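Stenska Hand Gripper, Kit 2

I've had the Stenska in my hand most working days since September, so I got the job of writing its page. It's a handheld gripper for teaching by demonstration: you hold it, you do the chore yourself, and the recording goes off to train an arm later. No leader arm to lug around, no joysticks, and you can take it to any table that will have you.

What I like best is how quickly people get it. I hand it over, say "squeeze to close," and after a few tries they're picking things up like it's a pair of salad tongs. Remote control took me a whole Tuesday to get comfortable with, and I still overshoot when I'm tired!
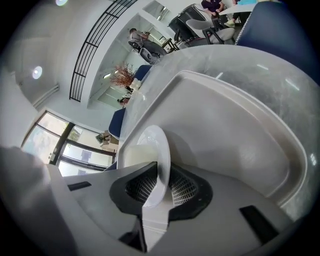

Flinier Teaching Tools Team

The white cup is held in the black mesh pads, with the gray tray right behind it on the marble-patterned table. Cups are a great first task (round, light, easy to grab badly), and I tell everybody to start there. Come in slowly, close, wait a beat, then lift. If you fumble, keep recording and fix it the way you normally would – those recoveries are worth having. We ask for 48 good runs per task before you move on to the next one.

What's in the kit:
Gripper with mesh pads fitted
3 spare pairs of pads
Wrist strap
Charging cable
Carry case

A full charge gets me around 102 minutes, a bit less if I forget to switch it off between runs (I forget a lot). Storage holds 2000 short clips, and you copy them over with the Sivov desktop app, where you can trim the ends and toss the duds. The older Cavalcanti pads fit too, but they're stiffer and I'd save them for boxes and books.

A few things I'd pass on. Swap your pads as a pair or the grip goes lopsided. Wipe them with a barely damp cloth and let them dry overnight. And do the short calibration again whenever you change pads, even if you're in a hurry.

Left-handed folks, the strap flips over, just undo the two clips underneath. Loan requests go through the equipment desk, and spare pads are on the accessories page.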